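Zalo Remote Teaching Support
Ticket 62: Wrist view unclear during hand-guided start
Site: Brestville
Opened by: Hilde Prins
Status: Pending customer test
Opened: Sunday, May 26, 2024

The customer reports that operators at the Brestville site lose their sense of distance when teaching the tabletop task by remote control. The wrist view fills with a pale, blurred surface, and the operator cannot judge how far the fingers are from it. Of 25 demonstrations submitted, 2 were rejected at review.

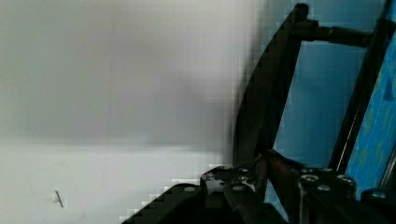 Can a rejected demonstration be repaired by editing the recording?
Rejected demonstrations should be recorded again from the start position. Trimming removes the approach, and the training job requires it.

Support action: The operator was asked to pause at a height from which the objects can be told apart, and to begin the descent from that point at reduced speed. The speed limit in the Plistgate console was lowered from 100 percent to 25 percent for the final approach.

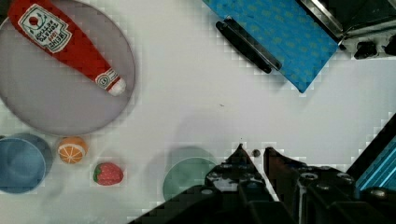
Wrist view with toy food, plates and bowl on the white tabletop.

The leader arm supplied by De Smet was not changed. The customer will record a new set with the revised limit and attach the session log to this ticket. Next review: June.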